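Do Memory Tricks Really Work?
By Driss Belhaj

Maybe you have seen an ad like this: "Remember anything in 14 days!" Should you believe it? I don't, at least until somebody shows me a fair test.

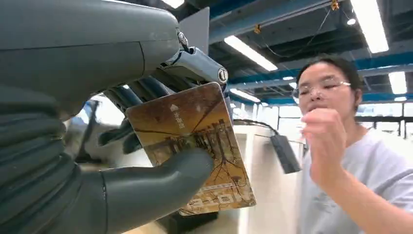
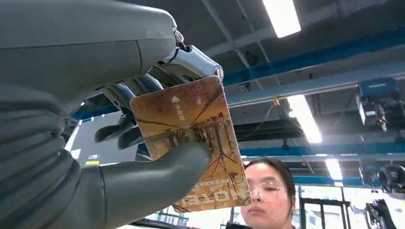
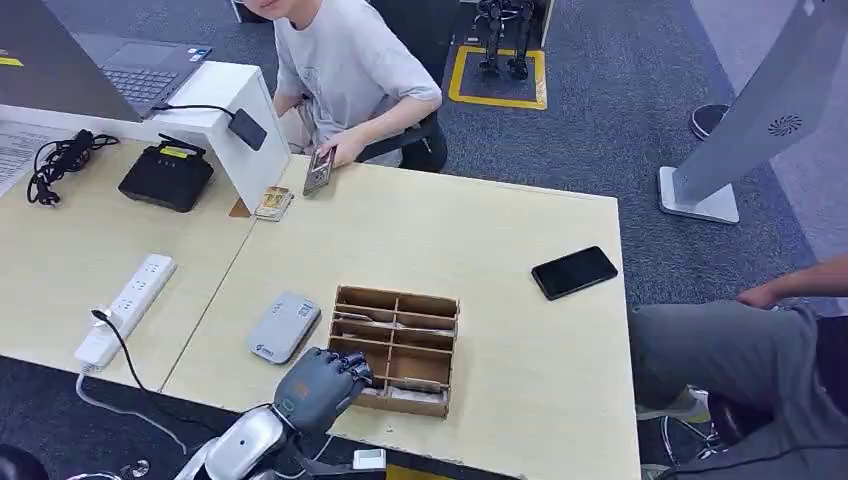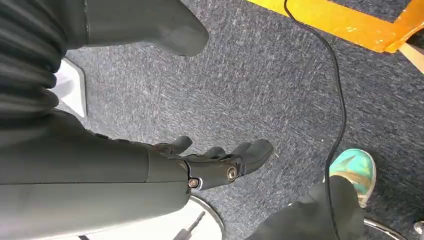
A card up close in the first picture, and a grid organizer on a table in the third.

Let's start with a claim you hear a lot: "Some people have a photographic memory." They look at a page once and can read it back like a photo. It sounds great. But when scientists go looking for people who can do this, they have a hard time finding any. People with amazing memories usually practice a lot.

What about memory games? If you play a matching game every day, you will probably get better at that game. Will you also remember your spelling words or where you left your shoes? Be careful here. Getting good at one thing doesn't always spread to other things.

Some tricks do have good evidence behind them. One is testing yourself. Close the book and try to say what you just read. It feels harder than reading the page again, and you may think it isn't working. Check before you decide!

Try it with 14 new words. Study half by reading them over and over. Study the other half by covering them up and quizzing yourself. Spend the same time on each half. Wait until the next day, then write down all you remember.

One try can't prove much, though. Maybe one half had easier words. Mix them up, ask some friends to try it too, and see if you get the same answer.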